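Clearing up after closing: a talk with the woman who runs the Inga Room

The Inga Room is a community hall upstairs from the Burnivico hardware store in Sterbridge. It is hired out for birthdays, trivia nights and the odd wake. The manager has been there 10 years and asked that her name be left out, as she says the regulars know who she is anyway. We spoke in the kitchen.

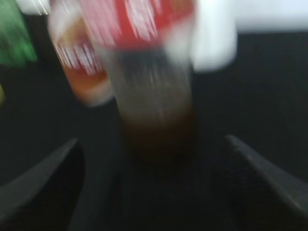

She starts with the drinks. "Plates are easy. People finish what's on a plate, or they scrape it. Drinks they walk away from. You get a cup with a bit of cola left in the bottom and they've gone and poured themselves another one."

Her rule is that liquids go first. Every cup and can is emptied into the sink before anything goes near a bag. She learned this in her first June in the job, when a full bin bag split on the stairs after a fiftieth. "I mopped those stairs 2 times that night and once more in the morning. They were still tacky. Cola dries like glue."

The hall uses clear plastic cups for anything with children at it. She buys them in boxes of 1,000 from a wholesaler called Sasari and keeps them in the cupboard over the fridge. She has tried coloured ones and went back. With a clear cup she can tell from across the room whether there is still something in it, and parents can tell what their kids are drinking.

Glass comes out for the trivia nights. There is a rack of 50 tumblers, and hirers pay for breakages. She says it doesn't happen often.

Cans are kept apart from everything else. They go into a crate by the back door, rinsed, and a local scout group takes them for the deposit. "They used to take them unrinsed. Then it was summer and we had ants all the way down the hall, so now they get rinsed."

I asked about the tables. The old ones were white laminate and showed every ring. The hall replaced them with black-topped ones, and she has mixed feelings about that. "They look good when people come in. But you can't see a spill on them. You put your sleeve in it." She wipes each table with hot water and a little dish soap, then goes over it with a dry cloth. Spray cleaner leaves streaks on the dark tops and she has stopped buying it.

A children's party takes her under an hour to clear if the family helps. Most do stack the chairs. Fewer think of the drinks, so there is now a sign over the sink asking hirers to tip out their cups. She wrote it herself and laminated it at the library.

Would she change anything about the kitchen? A second sink, she said, and a tap that reaches it. The council has had the request for a while.

The hall is booked most weekends through spring. Hire includes the kitchen, the urn and the use of the fridge. Hirers bring their own tea towels.

19 July 2022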